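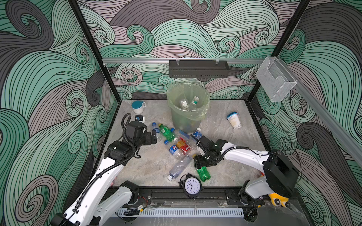
Home Catalog Submissions About Contact

About Rulodo

By the Rulodo editors. Updated June

Rulodo publishes study editions of short fiction and drama for high school and college readers. Each edition contains the full text, line notes and a bibliography. The catalog lists 26 titles in two series, Skendo (prose) and Ekard (plays). Print runs are set at 300 copies.

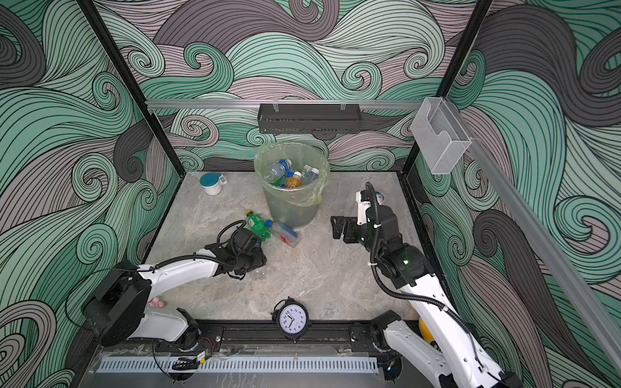 Wave-pattern walls and wire basket shelf.

Texts are checked against two earlier printings before notes are added. Corrections are posted by title and page number.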